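How to shorten a shirt sleeve by hand

Turn the shirt inside out and press both sleeves flat. Measure up from the existing hem and mark the new length with tailor's chalk, then check it against the other sleeve. Unpick the old stitching and trim, leaving 5 cm below the chalk line.
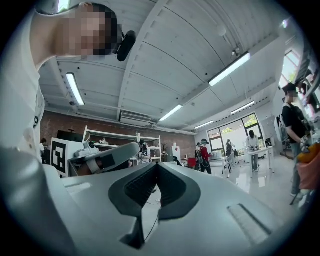 Fold the raw edge up 2 cm and press, then fold again by 3 cm so the crease sits on the chalk line. Pin at the seam first and work your way round. Use a single thread in a matching colour and slip stitch the fold, catching only a thread or two of the outer fabric. Knot off inside the seam allowance and press again.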